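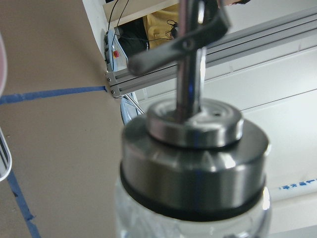

How does a robot know when to stop pouring?

In our project it watches the stream through its cameras and reads the weight off a kitchen scale under the cup, and a learned policy decides from those when to tip the bottle back. The scale does most of the work near the end of the pour.

Jelau: Learning to Pour With a Kitchen Scale
Final report, robot learning project course, Ilstead

Summary

We trained a robot arm to pour water from a bottle with a metal spout into a cup standing on a scale. The question was whether giving the policy the weight reading makes it more accurate than cameras alone. It does. It also makes the policy nervous, and much of this report is about that.

Background

Pouring is a popular task in robot learning, partly because it looks like a job somebody might want done and partly because failure is easy to see and mostly harmless. The usual approach is to show the robot many pours by teleoperation and train a policy to copy them. What the human is paying attention to during those pours is left for the policy to work out. In our case the human was looking at the scale display the entire time, which seemed like useful information to pass along.

Our project plan, written in February, promised to compare vision, weight, sound and force. This report compares vision and weight. Sound was dropped when we learned how loud the lab is. Force was dropped when we read the plan again.

Setup

The arm is called Ren, a name we inherited along with its calibration file. It has a two-finger gripper and a wrist camera that looks along the bottle toward the spout. A second camera sees the table from higher up. The table is covered with brown kraft paper and marked off with blue tape so that the cup and scale can be put back in the same region between runs. Anyone planning a similar project should know that kraft paper and water are a poor match. We knew it too, by the end of the first afternoon.

The training code is Gusinance, the course's imitation learning package. We changed it in one place, adding the weight reading as an extra input next to the joint angles. This took an hour to write and most of a week to get right, as the scale updates more slowly than the cameras and our first version quietly paired each image with the weight from a moment earlier. A policy trained that way always thinks there is less water in the cup than there is. It pours accordingly.

Data

We collected 287 demonstrations. Each one starts with the bottle already in the gripper, moves it to the cup, pours to a target weight and brings the bottle upright again. The operator called the target out loud before starting, which helped with labeling and made us sound like very slow bartenders.

Demonstrations with a spill were kept as long as the final weight was on target. We argued over this. The case for throwing them out was that a robot shouldn't learn to spill. The case for keeping them was that we would have had noticeably fewer demonstrations.

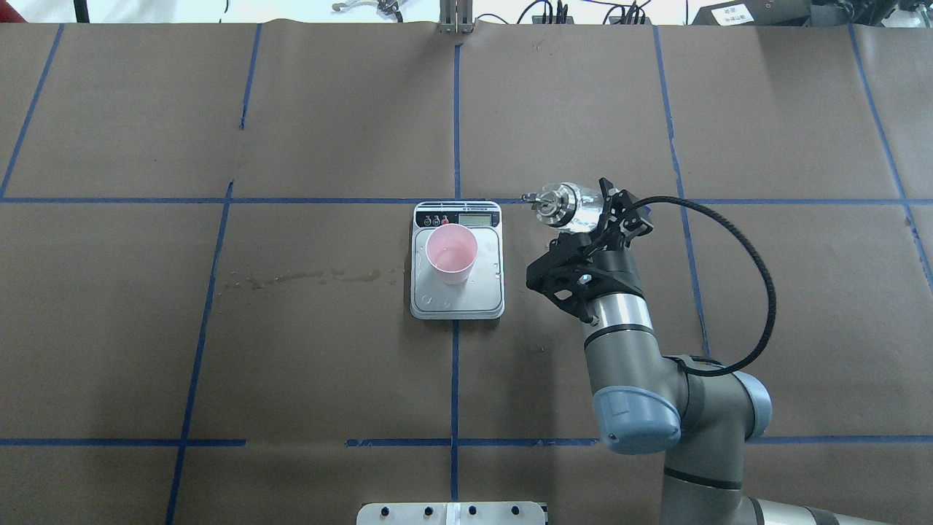
The spout caused more trouble than the policy did. When the bottle is tilted slowly, water clings to the lip and runs back along the neck, and some of it lands on the scale platform next to the cup. The scale doesn't care where water is. A gram on the platform counts the same as a gram in the cup, so the policy can hit its target with a cup that is slightly short. From then on we dried the platform before every run and weighed the cup separately afterward. The error figures below all come from the separate weighing.

Method

We trained 2 policies on the same demonstrations with the same settings. The first got both camera views and the joint angles. The second got all of that and the weight. Each was tested on 29 pours, using the same list of targets and starting bottle levels. A pour counted as a success if the cup ended within 3 grams of the target and the bottle came back upright without help.

Results

The weight policy succeeded on most of its pours. The camera policy succeeded on fewer than half, and its errors were almost all in the same direction: too much. Water in motion is hard to see against the cup, and by the time the level looks right there is still a stream on the way down.

The weight policy's failures were of a different kind. Close to the target it would tip the bottle back, wait for the reading to settle, decide it was short, and tip forward again for a few more drops. In the worst run it went on like this until we pressed stop. We had assumed this was a bug until we went back through the demonstrations and found the operators doing the same thing. The policy had copied us faithfully.

The small corrective tilts also explain most of the wet platform. They are slow, and slow tilts are the ones that dribble. So the policy that is best at reaching the target is also the one that gets more water beside the cup. The camera policy overpours, but it does so in one clean motion.

Limitations

We tested one cup shape, one kind of spout and one liquid. The lighting didn't change between training and testing except when somebody opened the door. The test set is small, and we wouldn't put much weight on the exact gap between the policies, only on its direction. We also can't say how much the scale's delay still matters, as we corrected for it with a fixed offset chosen by watching replays and squinting.

Further work

The obvious next step is to collect demonstrations with a rule against corrections: one tilt, one return, and live with the result. We recorded a few this way near the end and found it surprisingly hard to do. A spout that cuts off cleanly would help too. Replacing the kraft paper is left to next year's group, who will find a fresh roll under the bench and the replay scripts in the Jelau folder. The offset is set at the top of the loader file, with a comment asking you not to touch it.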